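Tiempo de lectura: 3 min
Última actualización: 19 de octubre de 2024

4. Grabar demostraciones en la cocina simulada

Si ha llegado hasta aquí, ya tiene Bokutus instalado y el brazo responde a los mandos; ¡enhorabuena, lo más pesado ya pasó! Ahora toca reunir los ejemplos con los que aprenderá el modelo, y conviene tomárselo con calma.

1. Abra la escena de encimera y elija una semilla. Cada semilla reparte los objetos de otra manera.
2. Compruebe que están activas las dos vistas, la general y la de la pinza.
3. Escriba la instrucción antes de mover nada, con una frase corta y natural, como se lo diría a alguien de casa.
4. Pulse Grabar, acerque la pinza despacio, cierre los dedos y levante el objeto.
5. Termine el episodio y márquelo como válido o fallido.

Nota: para una primera tanda bastan 200 episodios por tarea, en sesiones de hasta 16 (Boglárka Szekeres, que revisó esta guía, recomienda descansar entre una y otra, y tiene toda la razón).

Precaución: no borre los fallidos. Guárdelos en su propia carpeta, que luego se agradecen.

Brazo y pinza sobre la encimera de mármol:

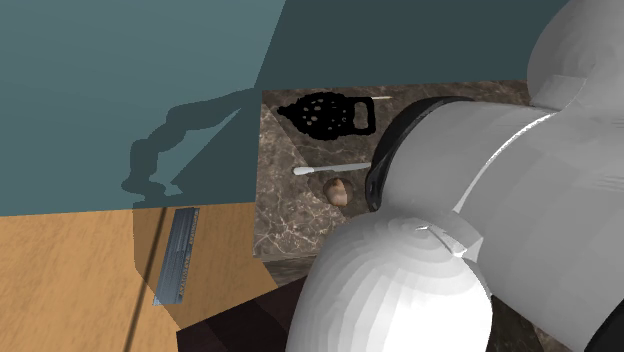
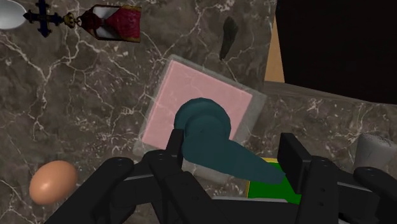 6. Cambie de semilla y repita. Si un objeto le resulta incómodo de agarrar, insista un poquito con él antes de pasar al siguiente, y anote la semilla en el registro de la sesión.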